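Frequently Asked Questions

How do I book a class?
Send me a note through the contact form and I'll get back to you, usually the same evening. I'm Melaniia Marchuk and I run the whole thing myself, so if I'm slow it's probably because I'm up to my elbows in dough!

Do I need to know how to cook?
Nope. Plenty of people come having never boiled an egg, and they go home with a box of dumplings like everyone else.

How much is it?
It's $50 a person for an evening class, and that covers the food, the apron and tea. Private groups are $300 for up to six of you.

Can you do vegetarian?
Yes, happily – potato and cabbage fillings are my favorites anyway. Gluten-free is harder. My kitchen is full of flour (it gets everywhere, even in my car) and I can't promise anything is safe for celiacs.

What should I bring?
A container with a lid and a bit of an appetite. Please wear shoes you don't mind getting floury.
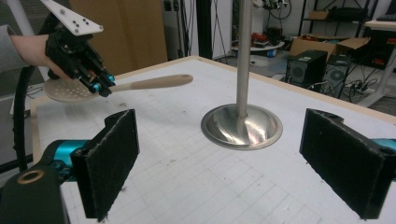 My dumplings always fall apart when I make them at home. Help!
Salt the water, keep it at a gentle simmer, and don't crowd the pot. Press the edges twice. I learned that one from my aunt, who would send back any dumpling I'd only pinched once.

What if I have to cancel?
Let me know two days ahead and I'll move you to another date. Classes stop in June while I visit family, so plan around that if you can.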